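Wutidon Bench Cell – two-arm disassembly station

Come and see it run: Saturday open house at the Rustemley workshop

I sell these things, so take my enthusiasm with a pinch of salt, but the Wutidon is the most fun I've had with a piece of equipment in years. It's two arms and one metal bench, set up for taking apart electronics that were never designed with a robot in mind (old desktop computers, mostly). If you've only seen it in the brochure, please come by on Saturday! We start at 10 and keep going until people stop asking questions.

What you'll see at the demo

We work on ordinary office towers, laid on their side with the panel off. They're messy inside – cables looping everywhere, drive cages, little plastic latches – and that's why I like them better than a tidy test block. Shanthi Gamage runs the cell and she'll happily slow an arm down or stop it so you can get a good look at the gripper over the wiring. 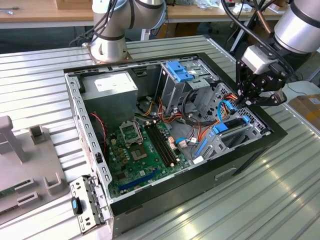

What's in the package

Two jointed arms, a two-finger gripper, the ribbed aluminum table and the Boller control software. The fixture to the left of the computer is for holding smaller parts such as circuit boards, and we can make you one to fit your own. Setup and 20 hours of training are in the price too.

Running it

You teach a job by guiding the arm by hand and saving points as you go. The software holds up to 600 saved points per job, and I've never come close to filling it. Switching between saved jobs takes about 32 seconds, long enough to swap the case on the table if you're quick.

Price and rental

Rental is $1,989 a month with a three-month minimum. For a purchase quote, ask Brigitta Eder at the front desk or leave your details with her on the day. She also has the Falcão leasing forms if you'd like to spread the cost.

Bring your own

Got an odd machine you'd like to try? Bring it along! I'd love a look inside, and if we can fit it on the bench between demos we'll have a go. Please take out any drives with data on them first. Parking is behind the building, and there's coffee.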